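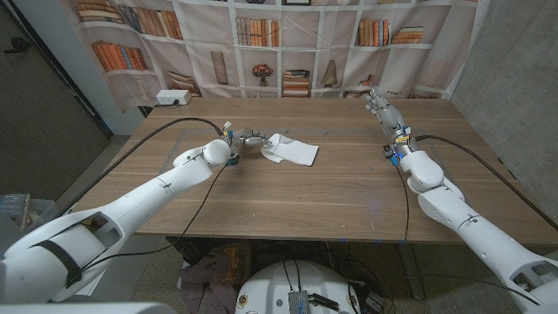 Twenty-nine towels before lunch

By Milagros Dagdag

Every few months a company tells me its robot has "learned" to do housework, and every few months I ask to see the learning. Usually I get a video. Vekholm, to its credit, said come over and bring a coat, the heating is bad. So in September I took the early train out and spent a day watching people teach a two-armed machine to fold a white cloth.

I should say where I stand. I have been writing this newsletter long enough to have seen laundry robots announced, funded, renamed and quietly dropped. I don't think the people at Vekholm are lying to anyone. I do think the word "teach" is carrying more weight than it should, and I wanted to see the thing from the side the press release leaves out.

A teaching session goes like this. An operator wears a pair of gloves and a headset, sees what the robot sees, and moves. The robot's arms and hands follow. Everything gets recorded: the joint positions, the video from the head, the video from the wrists. When the cloth is folded, or when the operator gives up, that run is saved as one demonstration, a second person pulls the cloth flat again, and off they go. Before lunch they saved 29. The target for the task, which the company calls Ponness for reasons I never got to the bottom of, is 131 from each operator.

The operators are good at this, and they are the ones doing the folding. It took me a while to keep that straight in my head. You watch a metal finger and thumb close on a corner and lift it, and your brain hands the credit to the machine. But at that stage the machine is a very expensive pair of tongs. Whatever is clever in the movement comes from a person with years of practice folding things at home. 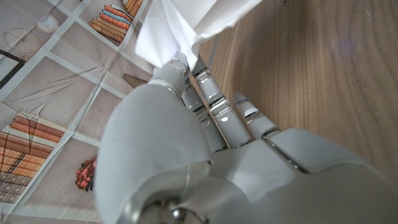

My main gripe with demonstration data is that it records what a person did and leaves out most of what the person knew. When I fold a dish towel, my fingertips tell me whether I have one layer or two. An operator working at a distance gets very little of that. Much of the skill I saw was in working around what was missing, and the grips were not the ones you or I would use. With the cloth pinched between thumb and fingertips until it gathers into a twisted neck, you have a firm hold, sure, but you have also made a knot of creases in the thing you are trying to get flat. I asked one operator why she didn't take a thinner pinch. She said she did at first, and kept losing it.

So that goes into the data as well. If the model copies the operators faithfully, it will copy the big safe grab, with the reason for it nowhere in the file. The engineers told me this washes out with enough examples. Maybe it does. I asked how many is enough and got three different answers from two people.

There is also the matter of what gets thrown away. Each demonstration is reviewed and marked keep or drop. On the day I visited, 7 of the morning's runs were dropped, mostly for hesitation: the operator stopped, thought, tried another corner. I'd argue those are the runs I would want a robot to see! A machine that has only ever watched people get it right has no idea what to do when a corner slips. The answer I got was that they record "recovery" runs separately, later, on purpose. A mistake made on purpose is a strange sort of mistake, but all right.

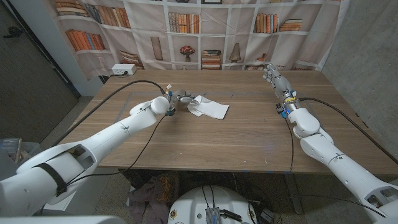

Left hand on the cloth, right hand up and open. The job at Vekholm is folding one white cloth on one table.

The two-handed part is what I had come for, and I left less sure about it than when I arrived. Folding by hand is a conversation between two hands -- one holds, one carries, then they swap. In the runs I watched, there were long stretches where one arm did the work and the other waited. The operators said that minding both at once is tiring, and after a couple of hours I believed them. They work in blocks of 17 minutes and then take the headset off.

That tiredness is a cost I never see in anyone's figures. Bargate, which is paying for part of this and would like to put folding machines in hotel laundries, talks about the price of the robot and the price of the computing. Ask about the price of the folks in the gloves and the talk drifts to how many fewer of them will be needed next year. I heard the same thing on a visit to Toledo, about a different robot and a different chore, and they are still hiring operators.
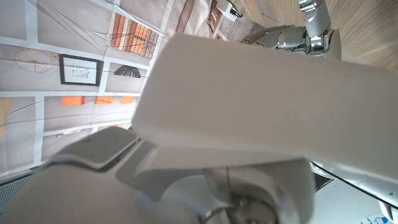

Wrist-camera view: more casing than work, with the silver fingers up in the corner.

I did ask about the wrist cameras, as they are sold as the answer to the missing sense of touch. Get close enough, the thinking goes, and the picture tells you what the fingers can't. When the hand is on the cloth, I can see it. At other moments the view is mostly the robot's own white shell and the printed backdrop, and all of that gets stored and trained on too. An engineer said the model learns to ignore what doesn't matter. I said that's what I hoped about my son and the television.

Late in the afternoon they let the trained version have a go, with no one in the gloves. It made a decent first fold. On the second it took hold of both layers where it wanted one, carried them across, and let go with what looked like complete confidence. They reset the cloth and it did better. They reset it again and it did the same wrong thing as before. I was told the next model would be along in a month.

I'd like to go back for that, and I have asked to bring my own towel. Vekholm is thinking it over.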